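Copias en papel mucho más oscuras que en pantalla, ¿es el laboratorio o soy yo?

Foro de ayuda > Fotografía > Impresión y copias
Etiquetas: copias, perfiles, papel mate, monitor

marea_baja

Hola a todos, voy con prisa, perdonad si me dejo algo.

Tengo que entregar las copias de una exposición colectiva en septiembre y me acaban de llegar las pruebas de Gindico. Todas oscuras. Pero oscuras de verdad, las sombras son una mancha y las caras a contraluz no se ven. En pantalla están perfectas. En el móvil también. En el portátil de mi hermana, igual.

Datos:
– Archivos en TIFF, Adobe RGB, revelados con Clumitz (la versión antigua, no quiero suscribirme)
– Papel Lavorer mate algodón, el grueso
– Sin corrección automática, la desmarqué yo al hacer el pedido
– Monitor normalito, sin calibrar, brillo casi al máximo porque trabajo al lado de la ventana

Escribí al laboratorio y me dicen que el archivo se ha impreso "tal cual". Vale, pero tal cual yo lo veo bien. El archivo de trabajo son 692 fotos, de ahí salen las de la expo, y no puedo volver a revelarlas todas a ojo. Lo que quiero saber es si hay una manera de subir todo por igual o si tengo que ir una por una. Y si merece la pena cambiar de papel, que el mate me gusta mucho pero igual es eso.

Ah, y no tengo presupuesto para un monitor nuevo. El calibrador me lo podrían dejar.

Gracias!!

Oratile Mabaso

Es el brillo del monitor. Casi seguro. Me pasó lo mismo con mi primera serie y le eché la culpa al laboratorio durante un mes entero, les debo una disculpa todavía.

Con el brillo casi al máximo y luz de ventana, tú bajas la exposición sin darte cuenta hasta que te parece bien. El papel no tiene luz propia y ahí se queda, negro. El móvil y el portátil no te sirven de comprobación, los dos vienen de fábrica subidísimos, y encima el móvil cambia solo según la luz que haya.

Yo haría esto, por orden:

Que te dejen el calibrador. Si el programa te pide luminancia, pon 90 o 100 cd/m², para papel mate incluso algo menos. Te va a parecer una pantalla apagada y tristísima. Aguanta un par de días, el ojo se acostumbra.

Persiana bajada o trabajar de noche. Una lámpara neutra detrás del monitor, que no te dé en la pantalla. Y nada de fondo blanco en el programa, gris medio.

Abre las mismas fotos de las pruebas y ponlas al lado de las copias, con buena luz sobre el papel. Si ahora se parecen, ya sabes lo que era. Si la copia sigue siendo más oscura hablamos de perfiles.

Luego el papel. El mate algodón tiene un negro mucho menos profundo que un satinado o un baritado, y las sombras se juntan antes. No es defecto, es así. Para fotos con mucha sombra hay que abrirlas un poco más de lo que pide el ojo en pantalla. Pide el perfil ICC del Lavorer al laboratorio (al laboratorio, no al fabricante, que depende de la impresora y de la tinta que usen) y activa la prueba en pantalla con simulación de papel. Se ve feo, ya aviso. Pero es lo que va a salir.

Sobre subir todo por igual: se puede, para salir del paso. En Clumitz antiguo creas un ajuste con una curva suave, punto en las sombras un poco arriba y los negros sin tocar, y lo sincronizas solo con las que van a la expo. Las demás ni las mires ahora. No uses el deslizador de exposición para esto, te quema las luces y el cielo se va a papel pelado.

Antes de repetir el pedido completo haz tiras de prueba. Montas en una hoja cuatro o cinco trozos de la foto más difícil, cada uno con la curva un poco más fuerte, y los imprimes todos juntos. Por lo que cuesta una copia sales de dudas. Apunta en cada trozo qué ajuste lleva, que luego no hay quien se acuerde – lo digo por experiencia.

Y pregunta en la sala qué luz ponen. Si los focos son flojos una copia justa se ve fatal, aunque en tu casa junto a la ventana esté preciosa.

Si puedes sube una de las pruebas y le echo un ojo esta noche.

pxl_rober

cambia de laboratorio. yo en Öztürkmen nunca e tenido problemas, les mando jpg y listo, salen bien claritas

tresdiafragmas

Lo de Öztürkmen es porque te aplican corrección automática por defecto, pxl_rober. Para vacaciones estupendo. Para una expo no, cada foto te sale con un criterio distinto y la serie se rompe.

De acuerdo con Oratile en casi todo. Añado cosas sueltas:

Mira el espacio de color. Si Gindico espera sRGB y le mandas Adobe RGB sin perfil incrustado, los colores salen apagados, sosos. Oscuro oscuro no, pero con lo otro encima se suma. Comprueba que la casilla de incrustar perfil estaba marcada al exportar, en el Clumitz viejo se desmarca sola cuando cambias de formato (bug de toda la vida).

El histograma no miente con el brillo del monitor. Si en las caras a contraluz tienes todo amontonado en el cuarto de la izquierda, están oscuras, te diga lo que te diga la pantalla.

Tamaño: para copias grandes no te obsesiones, con 2,000 píxeles en el lado largo vas corto, eso sí. Manda el archivo completo y que no reescale el navegador.

Yo no cambiaría de papel a estas alturas. Ya tienes las pruebas en ese, ya sabes cómo se comporta. Otro papel es empezar de cero y septiembre esta ahí.

marea_baja

Actualizo rápido. Calibrador conseguido, brillo bajado a 90... madre mía, qué diferencia. Ahora las fotos se ven en pantalla igual de negras que en papel. Así que era yo. El perfil sí iba incrustado, lo he mirado. Tira de prueba pedida con cinco curvas, cuando llegue pongo cuál he elegido. Gracias Oratile, gracias tresdiafragmas! 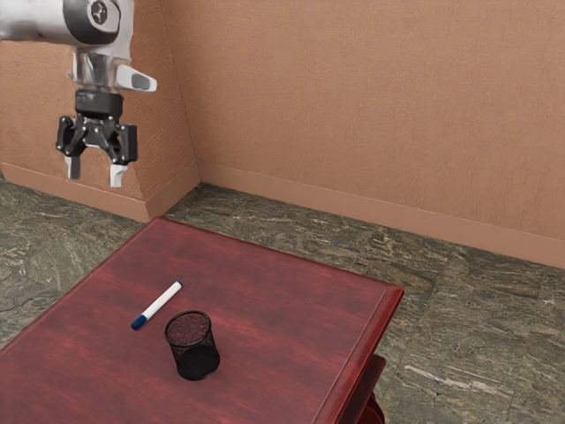 Brazo robótico y mesa de madera rojo oscuro. Render.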